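Soup Night Is Back, and the Seed Swap Too

I know, I know, I said in May that we would have the fall schedule out before the leaves turned, and the maples on Varela Street are already bare. Thank you for being patient with me. It has been a full season, what with the hall floor being redone and our youngest starting school, and I'm writing this at the kitchen table with a cold cup of tea beside me.

The big news is that the Kodham Neighborhood Kitchen opens again on Tuesday, October 30, 2018. Doors at six, soup when it's ready. We'll start with corn chowder, as we always do, and Edgars Sepp has promised his rye bread if his starter cooperates (it has been moody, he tells me, ever since the weather changed).

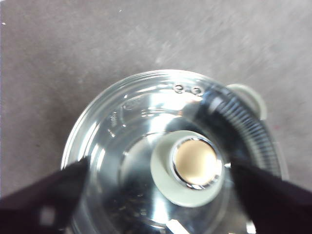 A clear round container, seen from overhead.

If you're bringing something to share, please put your name on a bit of masking tape on the bottom of the dish. After last spring I had bowls in my hall closet for weeks, and two of them are still there. One has a blue fish on it and I've grown rather fond of it, so do come and claim it before I start using it for oatmeal.

We talked for a good while at the last planning evening about whether to keep the chowder so thick. My mother made hers with potatoes and a little smoked paprika and never a spoonful of flour, and that's the way I lean, but I do understand that people who come in from the cold want something that sticks to the spoon. 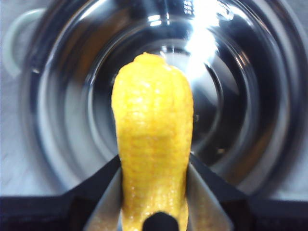 Anayeli Barajas wrote back the same night to say that flour was never the trouble. "It's the cobs," she said. "You cut off the kernels and throw the cobs out, and that's where the flavor is. Simmer them in the milk and then tell me you need flour." I tried it on Sunday and she's right, so that's what we're doing. 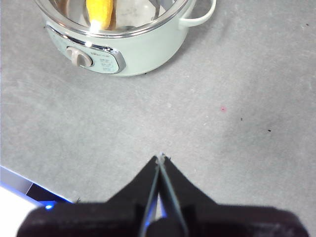

The seed swap will share the evening with us this year, over at the long table by the coat hooks. Fida beans, sweet peas, lettuce, whatever you dried and saved, in envelopes please, with the year written on. For those who cook in small apartments and have asked me what they'd need to make the chowder at home, a little electric pot with a glass lid, like the mint-green one here, will do nicely for a half batch. Go easy on the heat once the milk is in — it catches on the bottom before you know it.

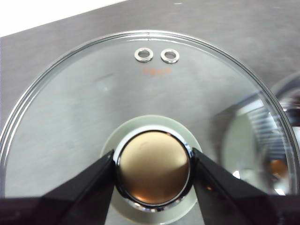 2 min read

One last request, and it's about rides. The 10 bus stops running early on weeknights now, and several of our older neighbors can get here but can't get home. If you have a spare seat heading toward the Trukon end of town, write to me or leave a note in the box by the door. You'll be sent off with a jar of soup for your trouble.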